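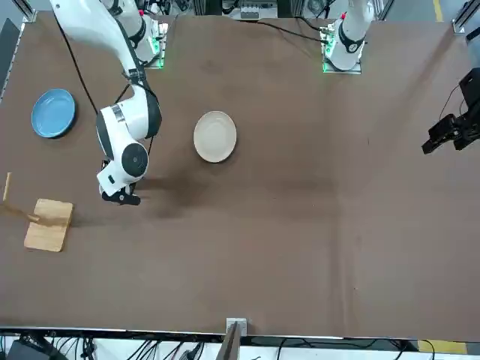

Course notes prepared by the instructor, Intro to Service Robotics, Unit 4

Can a machine do the chores yet?

The short answer for this unit is "some of them, slowly, if the table is set up for it." Read these notes before the lab and bring the task sheet.

A chore is harder to write down than a factory job. On a line, the part arrives in the same spot every time. On a kitchen table, the plate is wherever somebody left it. Two arms with two-finger grippers can reach most of a tabletop, but a plate lying flat is a poor thing to grab. The fingers have to meet the rim at the right height and angle. People slide a plate to the edge or tip it up with a thumb without thinking about it. A gripper has to be told or taught.

Terms to know: reach, grasp point, clearance, handoff, recovery. Recovery means what the machine does after a miss. It is the one most often left out of demo videos.

For the reading, compare the Gusex and Skondimer reports. Gusex ran 200 trials of one task, plate to rack, with the same plate. Skondimer ran 100 trials with the plate moved each time and got 75 clean placements. Do not compare the two success rates directly. The tasks are different.

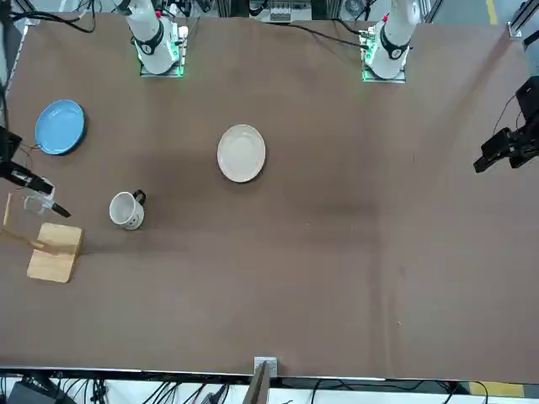 Page last changed: July

A mug adds a second kind of problem. It can be held by the handle, by the wall, or with one finger inside the rim, and the best choice depends on where it goes next. A grasp that works for lifting may leave the handle pointing into the rack.

Shop-floor work has the same trouble with mixed bins. The Tosh sorting cell handles 500 parts a shift, all of one shape. Skalleo tried mixed shapes and kept a person at the station to clear jams.

For the lab: pick one object, the plate or the mug. Write out every step from first contact to release. Mark the steps where you would use your second hand, and say what it does. Two pages at most, due at the start of the next session.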